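Bottle-sorting arm (shared workshop build)

A bottle-sorting arm is a robot that picks up containers and puts them back in the right crate, and ours is called Pladasel. I've been building it with Thảo Lương at the Liepiņa workshop since November (mostly evenings, with far too much tea!). The parts have cost 895 euros so far.
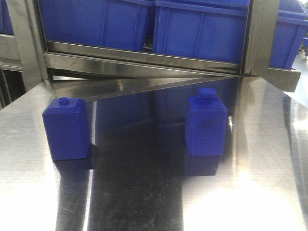 Two blue bottles on the steel table, with crates on the rack behind.

Gripping

Squarish bottles are kinder to a beginner than round ones – flat sides give the fingers something to press against. Thảo wrote the grip routine, and it closes in small steps of up to 10 before checking the motor load.
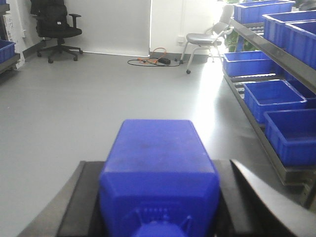 The load check took us three goes to get right, and the first version squeezed everything like a lemon. Emlyn Gape lent us his Zosteo board in the end, and it reads the motors 600 times a second, plenty for our purposes.

Placing 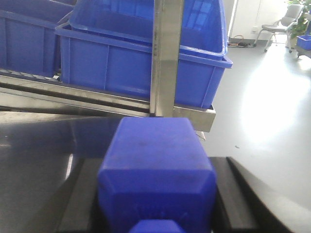

Placing is harder than picking, and I'd tell anyone starting out to leave it till last. The arm has to know where each crate begins, so we measure to the rim. Ours have a thick rolled rim and ribs down the front wall, and the steel post stands right in front of the larger crate, so the path has to swing round it. Sigita Paju is redoing that bit of code now.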